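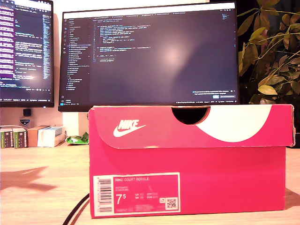 5 min read

The rule was number 37, and Siyabonga Ndlovu had written it himself. No object goes to the arm unless it has been handled by a person first, opened and closed ten times, and logged with its faults.

He had written it in his second month at Lavoie, after a biscuit tin with a stiff lid stopped a trial at Zarnport for a whole afternoon. At the time everyone agreed it was a good rule. Two years later they still agreed, and most of them skipped it.

So it was after six in the evening, in December, and he was at his desk with a pink shoebox in front of him, opening and closing it.

He lifted the lid by the half-moon cutout and put it back. He wrote down a one. He did it again.

The log sheet wanted plain words. Lid, separate or attached. Edge, sharp or folded. Grip point, yes or no. He put folded for the edge and yes for the grip point. Under faults he wrote: right end of lid, corner bent, crease along fold. Then he stopped, because the form had a box marked "Does the fault affect the task?" and he did not know.

"You're still here," said his manager. Her name was Lavoie too, though she was no relation to the firm and was tired of saying so.

"Box forty minutes," he said. "Then I'm off."

"Sekach want the set signed tonight. All 131."

"I've got 130."

She looked at the box. "What's wrong with it?"

"The corner's gone a bit."

"It's a shoebox. They all go a bit."

"That's what I'm trying to write down."

She pulled a chair over from the next desk. She had a train to catch and she sat down anyway, with her coat on.

"If you fail it," she said, "we're one short, and they'll ask why."

"I'm not failing it. I'm saying it has a bent corner. If the arm takes the lid from that end and it slips, somebody at Jurnomero is going to spend a week looking at the gripper. They'll change the pads. They'll change the force. It'll be the cardboard."

"And if it doesn't slip?"

"Then there's a line on a form nobody minded."

She thought about this. On the monitor behind the box a notice was asking him something, and had been for a while. He had not answered it.

"Swap it for a new one," she said.

"Rule 12. No swaps after the set is numbered."

"Who wrote that?"

"You did."

She laughed, not for very long. She had written it after the first Sekach job, when a worn carton was swapped for a clean one overnight and the results went up, and the client paid for 300 units on the strength of it. The units went into a returns depot where every carton was worn. She had been the one to drive up there and stand in the aisle while the depot manager showed her.

"All right," she said. "Do it properly. Which end does it slip from, if it slips?"

They tried it. She took the left end and he took the right, and then they changed places, because he said one pair of hands was not enough to be sure of anything. Lifted from the right, the lid came up a little crooked each time. It was a small thing. He would have missed it if he had only used the cutout.

He wrote: lifts unevenly from right end. Then, in the box he had left empty, he wrote yes.

"That's going to hold up the signing," she said.

"It says to report it. It doesn't say to stop. They can run it with the note attached."

"They won't like the note."

"They don't have to like it. They have to initial it."

She read the sheet through from the top. She asked him to change "gone a bit" to "bent", which he had already done on the form and only said aloud, and he showed her. She signed on the second line, under his name, and put the time next to it.

"How many have you done by hand?" she asked. "Out of the 131."

"All of them."

"Ten times each?"

"It's what the rule says."

She did up the top button of her coat. At the door she turned round.

"The others told me they'd done theirs," she said.

"I know. I found the sheets. They were very neat."

She stayed where she was for a moment, and then she took her phone out and moved her train to the later one. She came back and sat down.

"Show me which sheets," she said.

He pushed the shoebox to one side and opened the drawer.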